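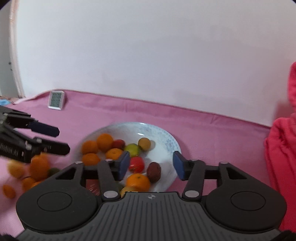 The plate on the pink cloth, with the little humidity gauge at the back

Fruit plate on the table: how do you stop the mandarins going off underneath?

Posted by Josefina Vergara

Hi all, long-time reader, first time I've had something to ask. I keep a big plate of fruit out on the table all year because if it goes in the fridge my lot forget we own any. It's a wide shallow dish, white with pale blue flowers around the rim, and it was my aunt's, so I'd like to keep using it if I can. The table has a pink cloth on it and backs onto a plain white wall. It isn't near the stove and it doesn't get direct sun except for a bit around breakfast.

Mostly it's oranges and tangerines, with whatever else looked good at the shops piled in with them. The big oranges are fine. They sit there for ages. The small ones are the problem! I'll pick one up and the top is perfect, bright colour, bit of stem still on it, and then my thumb goes straight through the bottom. Last time there was green fuzz on the plate itself and it had spread to the one beside it.

I bought one of those little digital temperature and humidity things and sat it next to the plate thinking it would tell me something, but I don't really know what number I'm hoping for. I've also been tossing the odd plum or small apple in with the citrus, and my neighbour reckons that's what's doing it. Is she right? And do I wash everything when I bring it home, or is that making it worse? I've been giving it all a rinse in the sink, tipping it onto a tea towel for a minute and then straight onto the plate.

Would rather not buy a wire basket, but I will if that's the answer.

Irina Dinu
7 people found this helpful

I had exactly this with a platter a couple of winters ago and I'd look at the washing first. A quick minute on a tea towel isn't dry. Water sits in that dimple where the stem was, and it sits underneath where the fruit touches the plate, and then you've got a nice damp spot with no air getting to it. I stopped washing mine when I got home and now just rinse each one before it gets eaten (the kids need reminding, obviously). It made more difference than anything else I tried.

Your neighbour is half right, I think. Ripe apples and plums do give off the gas that hurries other fruit along, but citrus isn't nearly as fussed about it as, say, a banana or an avocado. What I'd worry about more with a plum is that it goes soft and leaks on everybody else. I keep my plums in a cereal bowl beside the platter, and they get eaten faster there too, because people can see them.

Other things I do, in no order:

Put down a folded bit of paper towel or a cotton napkin in the middle of the dish. You can't see it once the fruit is on. Swap it when it looks grubby.

Try for one layer, and if you must pile, big oranges on the bottom and tangerines on top. The little ones have that loose skin and they bruise if you so much as look at them.

Turn them over every 2 days or so. I do it while the kettle boils. You're looking for a soft patch or a dull grey bit on the skin, and anything suspicious gets eaten right then or goes in the compost.

If you find fuzz, take out that one and whatever was touching it, then wash the plate properly in hot soapy water before you load it up again. I used to just wipe mine and it came back every time.

As for the gauge, I wouldn't chase a number. If the room feels muggy to you, buy fewer tangerines that week and put the spares in the fridge. They keep a lot longer in there, and you can top up the plate as it empties.

Keep your aunt's dish! A shallow one is better than a deep bowl anyway.

Jintana Rattanakul

Get a wire basket. We have a Sotley one, cheap, no mould since. You could sit it on top of the plate if you like the plate.

Celeste Medina

Agree with most of what Irina said, but I'd add check them before they even get to the table. If you buy a net bag there is nearly always one squashed one in the middle and it has already started on its mates by the time you open it. I tip the whole bag out on the bench and feel each one. Loose ones cost me a bit more but I throw out hardly any.

Also is the pink cloth a wipeable one or fabric? If it's fabric give it a wash too, mine had a sticky patch under the fruit bowl for weeks and I only found it because of the fruit flies.

Josefina Vergara

Thank you, this is great. It's fabric, Celeste, and now I'm scared to lift the plate. Going to stop the rinsing, put a napkin under and move the plums to their own bowl. Jintana, if it's still happening by November I'll get the basket.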